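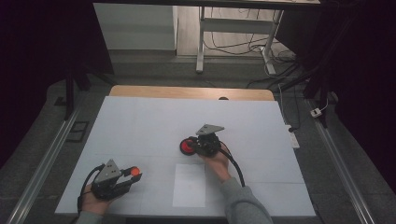

4. Puesta a punto de las pinzas manuales

Este capítulo describe la preparación, la comprobación y el mantenimiento ordinario del par de pinzas manuales de la célula Cadum. Los trabajos indicados corresponden al personal de puesto. Las reparaciones del accionamiento quedan reservadas al servicio técnico de Haduvau.

4.1 Condiciones previas

La superficie de trabajo debe estar limpia y nivelada. Los cables de ambas pinzas han de llegar al operador sin tensión y sin cruzarse entre sí. Antes de iniciar el procedimiento, compruebe que la unidad de control está apagada.

PRECAUCIÓN: No conecte ni desconecte los cables de las pinzas con la unidad de control encendida. El codificador puede perder la posición de referencia.

4.2 Montaje y conexión

1. Identifique la pinza izquierda y la pinza derecha por la marca grabada en la base.
2. Revise los tornillos de la placa superior. Si alguno presenta holgura, apriételo con la llave suministrada.
3. Conecte primero el cable de la pinza izquierda y después el de la derecha. El conector debe quedar enclavado.
4. Deje que cada cable forme un bucle amplio por debajo de la mano. No lo enrolle en la muñeca ni en el antebrazo.
5. Encienda la unidad de control y espere a que el indicador de estado quede fijo.

4.3 Calibración de la apertura

1. Sujete una pinza en cada mano, por la base, con los dedos mecánicos orientados hacia el interior de la mesa.
2. Abra ambas pinzas hasta el tope y mantenga la posición durante dos segundos.
3. Ciérrelas por completo, sin pieza, y confirme el valor cero en el menú Apertura.
4. Tome una pieza de prueba con cada pinza, sin forzar el cierre.
5. Repita el ciclo de apertura y cierre 20 veces. El contador debe registrar todos los ciclos en ambos lados.

Nota: Si el contador registra menos ciclos en un lado, consulte el código 11 de la tabla de incidencias y repita la calibración desde el paso 1.

4.4 Mantenimiento ordinario

Al término de cada turno, limpie los dedos mecánicos con un paño seco que no desprenda pelusa. No utilice disolventes. Examine el cable en toda su longitud, con especial atención a la salida del cuerpo de la pinza.

Sustituya el par completo de almohadillas cuando una de ellas presente cortes o desgaste desigual. Tras la sustitución es obligatorio repetir el apartado 4.3.

ADVERTENCIA: Mantenga los dedos fuera del recorrido de cierre durante la limpieza y el cambio de almohadillas.

4.5 Registro

Anote cada calibración en la ficha 9 del cuaderno de la célula, con el número de serie de ambas pinzas y la firma del operador. En la planta de Vorthorpe, las fichas se entregan a Shufen Du, responsable de mantenimiento.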